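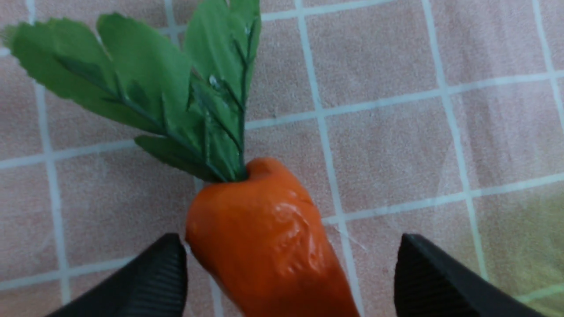

Can a robot arm put groceries away yet?

Posted by Wallin, 19/03/2018

My mum has bad wrists and I'd like something to unpack the veggies and clear the bench. I can spend $852. Is there anything for home use, or am I dreaming?

Tolar
Not at that price. I've got a hobby arm with a two-finger gripper and I practise with a toy carrot on a pink cloth. Leafy tops are the hard part - the fingers close on the greens and the orange bit swings about. On a good night it gets 3 tries out of 4. A real bag of shopping, with things piled on each other, is well past it. Fixed jobs like moving the same part from tray to tray are fine.

Hurau
no. get a dishwasher

Brarkell
Agree with Tolar. For sore wrists I'd look at a trolley with a shelf at bench height and have the shopping delivered in small bags. Ours cost $200 and Dad uses it every day. Check the wheels lock before you buy.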